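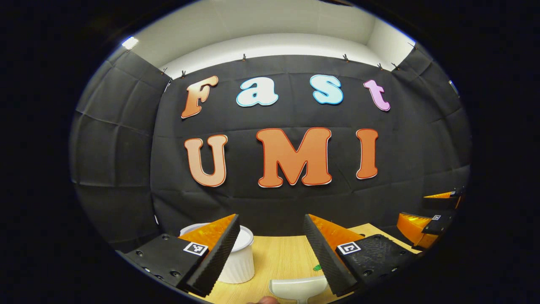
Cut-out letters on the black backdrop

Visitor Numbers and the Reopening of the Dulthorpe Shore Path

July 8, 2020

The Dulthorpe Visitor Office has released its first count of arrivals following the reopening of the shore path and the two public parking areas. According to the office, 2617 visitors were recorded at the north gate during the opening period. The south gate was not staffed and its visitors are not included in the total.

Readers of this blog will recall that the path was closed in the spring, together with the campground and the ferry landing. The parking areas were reopened first. The campground followed with 16 of its 32 sites available, every second site being left vacant. Reservations are required and may be made by telephone only. The ferry landing remains closed to passengers.

Verna Whitfield, who manages the visitor office, stated in her notice that most of those counted were day visitors from within the county. Overnight stays were limited by the number of sites. She added that the office will not issue group permits before October, and that groups already holding a permit may transfer it to next year without charge.

Local businesses have responded in different ways. The Carkeo guesthouse is accepting guests for stays of two nights or longer. The Güneş tea room is open for takeout service and has placed its outdoor tables in storage. Shu-fen Peng, who leads the guided marsh walks, has resumed them with a limit of eight persons per walk. Advance payment is required.

I walked the path from the north gate to the old landing on Monday. The surface is in good condition as far as the second footbridge. Beyond that point the boardwalk has several loose planks, and visitors with strollers are advised to turn back at the bridge. The restrooms at the north gate were open. Those at the landing were locked.

Parking is limited to four hours, and the daily fee is unchanged. The north gate closes 30 minutes before sunset. Questions regarding campground reservations should be directed to the visitor office.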